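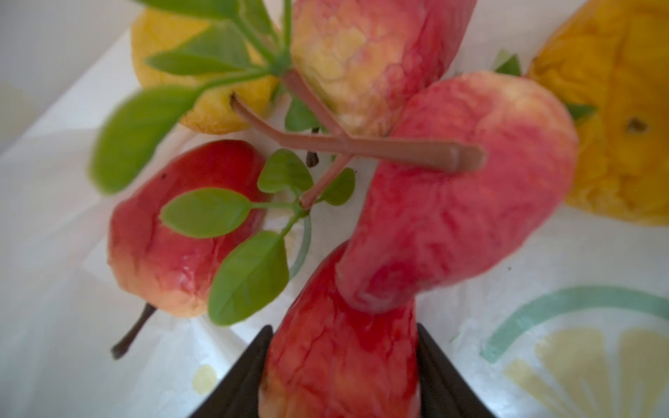
Faux Fruit on a White Surface

I have been collecting artificial fruit for longer than my family thinks is reasonable, and this page is where I finally get to show some of it off! Most pieces came from flea markets and estate sales, and a few were traded with Satish Sisodia, who has a better eye for old pears than anyone I know. If you grew up with a bowl like this on the sideboard, I hope it brings that sideboard back.

The red pear

My favorite of the bunch. The skin is glossy and mottled, deep red running into pink, with a pale yellowish patch down near the base. Somebody took real trouble over that color. I paid 2 dollars for it in June and would have paid 12 without blinking.

The big pink-red one

Peach or pear? I go back and forth, and Satish and I have argued it over coffee more than once. It's broad at one end and tapers at the other, and the surface is wrinkled and veined in a way that catches pale pink along the upper edge. I love it whatever it is.

The creamy yellow one

Bumpy all over, with the yellow drifting into red and pink on one side. It came in a shoebox from a shop called Clamance, wrapped in newspaper, and I nearly left it there. So glad I didn't!

The lemon

Golden yellow with slight dimples and a touch of orange along the bottom. It likes to hide behind the leaves, and I let it. A lemon peeking out of greenery looks so much more natural than one parked right up front.

The branch and leaves

Several slender pinkish-brown stems that cross over each other, with green leaves coming off them, some small and rounded, some long enough to hang down. This was a gift from Cosimo Martinelli, who found it at the back of a closet and thought of me (people do that now, and I couldn't be happier). A branch does wonders for a pile of fruit — suddenly everything looks freshly picked.

Looking after them

A soft dry brush gets into the wrinkles and dimples nicely. Keep them out of strong sun, especially the reds, and don't stack heavy pieces on painted ones. Leaves go last, one at a time, bent gently at the stalk.

I'm still hunting for a good artificial quince and a bunch of dark grapes with the stem attached. If you have either one and want to swap, send me a note. I have 8 spare plums and far too many apples.

Page updated Wed 1 November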